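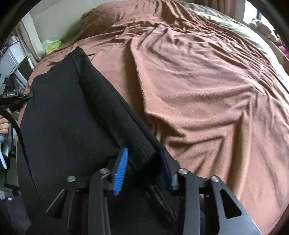
Myfanwy Lewis asked, before the first garment had been picked up, whether the afternoon was meant to teach the visitors about cloth or to teach us about visitors. She had come to the August open day expecting a talk and a video, and she wanted to know which of the two we would be writing up. Our reply at the time was "both", and this section tries to make good on it.

Figure 4. Handling a black garment on a blanket-covered bed with a hand-held gripper. The fabric is bunched between the two pads.

4.2 The open day as a source of demonstrations

The Floment open day ran from early afternoon until six o'clock. We had planned it as a public event first and as a collection session second, and the balance shifted within the first hour. Visitors were delighted to be handed the tools! Most had assumed that a robot would be doing the folding while they watched from behind a rope. Once they learned that the hand-held grippers were there for them to use, the queue reached the stairs, and we had to bring forward the second round of demonstrations by twenty minutes.

Each visitor was given a short introduction, one practice turn with a tea towel, and then a garment on a bed. We chose beds over tables on purpose. A blanket gives way under the tool, and dark clothing on a soft surface is a hard case for any system that has to find an edge — and it is also how a great deal of laundry is dealt with at home. The instructions were kept to a single sentence: leave the garment in a state you would be happy to put in a drawer. We did not prescribe an order of folds.

The variety that came out of this was a real pleasure to watch. People who fold quickly by hand slowed down a great deal, and several of them began talking to the cloth. Others gave up on corners altogether and rolled. Seren Skyrme, leading the demonstrations, had prepared a "standard" fold to show at the start of each round, and dropped it after the first because visitors copied it too faithfully. From then on she showed only how to open and close the pads and left the rest to the group.

In total the open day contributed 1,663 demonstrations, against 3,527 collected in our ordinary sessions over the preceding months. We had set 3,000 as the minimum for the ordinary sessions, so the open day material was a pure bonus and could be held back for testing. A further 54 open day demonstrations were removed before this count was made, all at the request of the visitors concerned.

Two practical points may help others who plan something similar. First, the practice turn matters more than the introduction. Visitors who had spent a minute with the tea towel asked better questions afterwards, mostly about grip and about what happens when two layers are picked up together (a question we return to in Section 5). Second, the demonstrator should stay close but keep quiet. In the rounds where we offered advice, the folds began to look alike.

The Plamwood stand next door lent us their bench for the overflow, and we used it for the tea towels until closing time. Demonstrations made there are practice turns and are left out of all the results below.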